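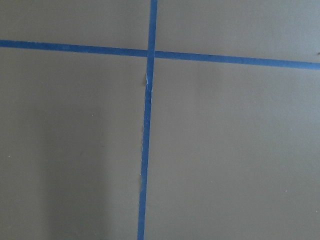

Pauline Dawber trouve que je suis trop gentille avec les chargeurs portables, et que pour l'autonomie annoncée il faut toujours retirer un bon quart. Elle m'a écrit ça après mon dernier billet, alors cette fois j'ai noté mes chiffres !

Donc, le Pemine Zulu. C'est un câble de recharge pour voiture électrique, avec boîtier réglable, qu'on branche sur une prise domestique ou une prise renforcée. Je l'ai payé 370 euros chez Dultgate, livraison comprise, et je m'en sers depuis le mois de mai avec ma petite citadine (batterie de 40 kWh, rien d'extravagant).

À la maison

Je rentre le soir avec 49 % de batterie, je branche, je règle l'intensité avec le gros bouton et je vais me coucher. Le matin c'est plein, ou presque, sur la prise renforcée. Sur une prise ordinaire c'est nettement plus long, évidemment, et il vaut mieux baisser l'intensité. L'écran se lit bien la nuit, en plein soleil beaucoup moins – j'ai fini par mettre ma main au-dessus, comme pour un vieux téléphone.

Ce que j'adore, c'est la souplesse du câble. L'ancien, fourni avec la voiture, devenait raide comme un bâton dès qu'il faisait frais et je me battais avec pour le rentrer dans le coffre. Celui-ci s'enroule sans discuter, même un matin à 3 degrés chez mes beaux-parents.

En vadrouille

On l'a emmené en week-end à Murkside, dans un gîte sans borne. Environ 70 km récupérés en une nuit sur la prise du garage, et largement de quoi repartir tranquilles. La housse, par contre, quelle déception : la fermeture a lâché au deuxième trajet et le compartiment pour l'adaptateur est trop petit pour l'adaptateur (si, si).

L'application, je l'ai désinstallée. Elle demande de se reconnecter à chaque fois et la programmation horaire se fait très bien depuis le boîtier.

Côté garantie, c'est deux ans, et le service client m'a répondu en une journée pour la housse. J'attends la nouvelle.

Ma note : 4 sur 5. Si vous l'avez essayé en triphasé, racontez-moi en commentaire, ça m'intéresse pour mon frère qui hésite encore !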